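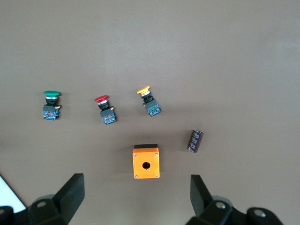 DSGN 2263: Everyday Things and the People Who Fight With Them
Clulwood College, Department of Design
Instructor: Ajith Kandasamy
Lecture notes, October. Controls, feedback and wear

Bring these notes on Wednesday. Last year several people brought the notes from the week before and we had a very confused talk about chairs.

1. Where we left off

We ended with the difference between what a thing can do and what it tells you it can do. A door can be pushed or pulled. Its handle makes a promise about which. If the handle makes the wrong promise, the owner tapes up a sign saying PUSH, and the sign gets ignored by people who have been opening doors all their lives and see no need for reading material.

Keep the taped-up sign in mind. For the rest of the term, treat every handwritten sign near a product as a letter of complaint to the designer. It has been posted to the wrong address, but you are welcome to open it.

2. Four things a control has to tell you

Where it is. Hidden controls look lovely in the brochure. They look less lovely at six in the morning in a rented kitchen, when you are stroking the front of a cooktop in the hope that some part of it lights up.

What it does. Labels are one way, shape is another, and position is a third. A row of four identical switches beside four lamps relies on position alone. It works if the order of the switches matches the order of the lamps, and anyone who has lived in an apartment knows the odds of that.

What state it is in now. This is the one students skip in the first project. A rocker switch shows its state by which way it leans. A touch panel has to use a light or a sound or a word on a screen, and each of those can be misread. Is a lit button on, or is it inviting you to turn it on? Both answers are in wide use, sometimes on the same machine.

Whether it heard you. People will wait a short while for an answer. Then they press again, harder, as if the trouble were a lack of conviction.

3. Color, with some caution

Color is cheap and quick and we lean on it too much. Red for stop and green for go is a habit most of us learned from traffic, and habits are useful. Three things get in the way.

First, a good number of people can't easily tell red from green. If color is the only difference between two controls, you have left those users to guess. Change the shape or the size as well, or move one of them.

Second, meaning shifts with the setting. Red on a faucet means hot. Red on a stereo means recording, or standby, or a fault, depending on who made it and how they felt that day. A green light on a smoke alarm is good news. A green light on a ham is another matter.

Third, once everything is bright, nothing stands out. Save the loud color for the control that needs to be found in a hurry.

4. Case: the Hoani kettle

The Hoani has one button. A short press starts it, a long press keeps the water warm, and two short presses change the units on the display. The makers were proud of the single button and the box says so in large type.

In our class trial the makers' pride was not widely shared. Most people found the short press. Hardly anyone found the long one except by leaning on the button while talking. Those who found the double press did so by trying to cancel the first press, and then drank their tea in front of a number they didn't recognize.

Points for discussion:
The button is simple. Is the kettle?
Where did the complexity go when the other buttons were taken away?
If you could add one thing to the Hoani, and it couldn't be a screen or an app, what would it be? (The word "app" will be treated as a cry for help.)

5. Case: the elevator in Tamano Hall

You all know it. The panel was replaced by Biris two summers ago, and the door-open and door-close buttons now sit side by side, the same size, each marked with a pair of small triangles. One pair points in and the other points out. Seen from a walking pace, with somebody running toward you holding a model made of foam board, they are the same symbol.

The result is that the kindest people in the department have closed the doors on one another's faces. Worse, they get no chance to explain. We tend to blame the person here, and so does the person. Look out for this in interviews. Users apologize for bad design all the time, and "I'm so stupid with these things" should go in your notes as a finding about the thing.

6. Surfaces and wear

Use leaves a record. The paint goes first around the button that gets pressed most. Carpet goes flat along the route people walk, which is seldom the route on the floor plan. A cutting board will tell you whether its owner is right-handed, and a library book will tell you where readers gave up.

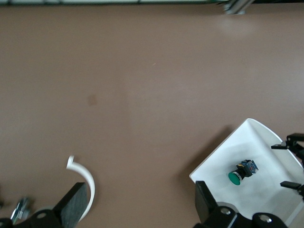
A tabletop with a small reddish-brown smudge.

Be careful with this kind of evidence. A mark shows that something happened and is usually silent as to what. Students are fond of building a whole household out of one coffee ring. Write down the mark first and the theory second, in separate columns, and try to come up with at least one more theory that is duller than your favorite. The dull one tends to win.

Also worth noting is what doesn't wear. A button as shiny as the day it was fitted may be well made. It may also be the long press on the Hoani.

7. Assignment

Pick one control that you use every day and have stopped noticing. Watch 2 people other than yourself use it. Don't help them. This is harder than it sounds, and if you do help, say so and note when you gave in.

Write 1000 words. Cover the four points in section 2, describe any wear you can find, and suggest one change. Sketches are welcome and don't count toward the length. Phone lock screens are off limits this year, as I have now read everything there is to say about them.

Reading: the chapter on mapping in the course pack, and the manual for any appliance in your home. If you can't find the manual, describe the drawer you looked in.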